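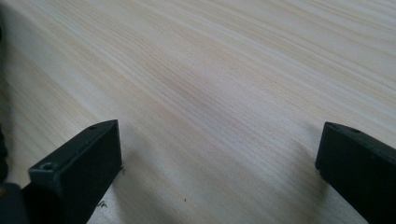 Simport and Mestine agree to reopen border trade talks

Sep 4, 2019

The governments of Simport and Mestine will resume talks on cross-border trade in December, the two foreign ministries said in a joint statement. Delegations of 12 officials from each side will meet in Villanueva for seven days. The agenda covers customs checks, transit permits for lorries and the Brekura crossing, closed for 369 days. A daily limit of 500 vehicles will be discussed. A further statement will follow the final session.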